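Kumside Lost Property Office to Hold First Clearance Sale, Mostly Against Its Will

KUMSIDE, February 24, 2024 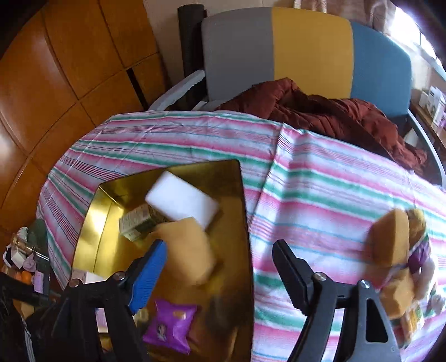 The Kumside Lost Property Office will open its doors to bargain hunters next month for the first sale in its history. The office has run out of shelf, then floor, then stairs, and the fire inspector has asked to be able to see the stairs again.

The sale will offer 645 items left behind on the town's buses, ferries and park benches and never claimed. Everything on the list has been held for at least a year, as the bylaws require. A good deal of it has been held much longer, as the bylaws do not require but as the staff could not quite bring themselves to prevent.

"We are in the business of giving things back," said Annatjie Masilela, who manages the office. "Selling them feels like a lapse in character. But I have been climbing over the same exercise bike since December and my knees have an opinion."

Last year the office logged 1,681 items. Umbrellas led the field, as they have every year since records began, followed by single gloves. The office also took in a tuba, which was collected within the hour by a very calm child.

Most things in the sale will be priced at a dollar or two. Single gloves are free to anyone who can show the other hand is already covered. A wedding cake topper and a framed diploma in hotel management have been withdrawn in case their owners are still working up the nerve to ask.

Transit clerk Fitriani Osman has spent the winter writing the tags. "I was told to be brief," she said. "There's a suitcase of left shoes. I don't know how brief a person can be about that."

Proceeds will pay for new shelving, to be installed by Kistlow, a local joinery firm. Owner Waltraud Lehner confirmed that the shelves will reach the ceiling and that her folding ruler, missing since she came to measure, has been duly logged by the office as found.

Anyone who thinks their property may be in the sale can still claim it at no charge until the day before. Please bring identification and a description more detailed than "black."

Entry is free. The first 100 visitors will be offered an umbrella, and the office would be grateful if they took it.

Media contact: Cempaka Mangundap, Town of Kumside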